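Revised 12/08/2021

# Bench notes: cleaning and checking a used motherboard

These notes cover desktop boards with a lever-type CPU socket and full-length memory slots. They assume the board is out of the case and all power is disconnected.

## Work surface

- Clear an area larger than the board on all sides. Screws roll.
- Put down an antistatic mat and clip the wrist strap to the mat's ground point. A Flisard mat has lasted two years here with no curling at the corners.
- Set the lamp to one side and low. Light from directly overhead flattens everything and hides lifted pins. Light from the side throws a shadow behind each part but glares on the solder mask, so turn the board a quarter turn partway through and look again.
- Keep liquids on a separate shelf, apart from the isopropyl bottle in use.

## Dust removal

Start dry. Use a soft natural-bristle brush, 28 mm wide or smaller, and work from the socket area out toward the edges. Follow with short bursts from a hand blower. Canned air is acceptable if the can stays upright.

Greasy dust needs alcohol. Put it on the brush, never directly on the board, and let the surface dry fully before any module goes back in.

## Socket area

Leave the socket cover in place for all cleaning. Contacts under it are easily bent and rarely worth the time to straighten. Before lifting anything, look along the retention lever and confirm that it is straight and sits fully under its latch. Check the screws at the corners of the retention frame by hand with the correct driver. They should be snug; do not add torque.
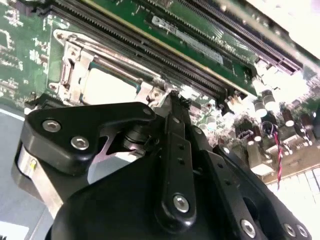 If the lever feels stiff, brush out the hinge points and try again. Oil is not suitable anywhere near a socket. It creeps, and it holds dust.

## Memory slots

1. Open the latch clips before pulling on a module. Some boards have a moving clip at one end only.
2. Lift the module straight up, holding it by the edges.
3. Look down the length of the empty slot. The contact rows should form an even stripe. A gap or a dark spot usually means debris.
4. Blow the slot out. Do not push a cloth or a card into it.
5. Wipe the module's edge contacts with a lint-free swab and a little alcohol, then let them dry.
6. Line up the notch and press until the clip closes without help.

Leave labels on the modules. They carry the part number, and removing one can void the warranty. Write the number on masking tape if the print is hard to read.

## Sandpaper and erasers

A pencil eraser is often suggested for edge contacts. It leaves crumbs and wears the plating. Sandpaper of any grade, including 1,000 grit, is worse. The 600 grit sheets in the drawer are for case burrs.

## Storage

Use an antistatic bag inside a rigid box. The Doren boxes take a full-size board with the bag folded over once. Mark the outside with the board model, the memory fitted, and the date of the last check.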